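Search forums Search this thread only Go

Runik side quests: is the director one worth it?

plultetti_fan
I'm 24 hours into Runik and just unlocked the puppet theater in Drurnirstead. You pick a script, cast your creatures and then they make you follow the cues in battle. Does it ever pay out anything good? My first show scored 41 and I got a hat.

aish_pillai
Oh I love that theater!! The hat is only the first tier. Keep running the same script until the crowd meter fills, then the Iyer scripts open up (the pirate one is the best, fight me). I've got 924 tickets saved and still can't stop.

gruffmoth
Can't agree. It's the same five turns over and over, and if you miss one cue the whole ending changes to the sad one. I quit at score 40 and went back to the tower.

aish_pillai
But the sad endings are half the fun! I missed a cue on purpose last Wednesday just to see the dragon cry.

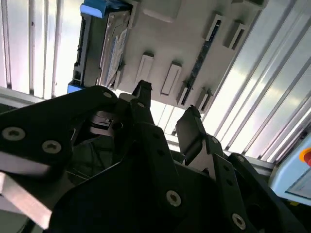
Anyway, put something slow in the villain slot, so your hero always moves first and the cues line up. That got me past the second tier.

plultetti_fan
Ok, slow villain it is. Trying the snail tonight.

gruffmoth
The snail gets a bonus in the pirate one, I'll give you that.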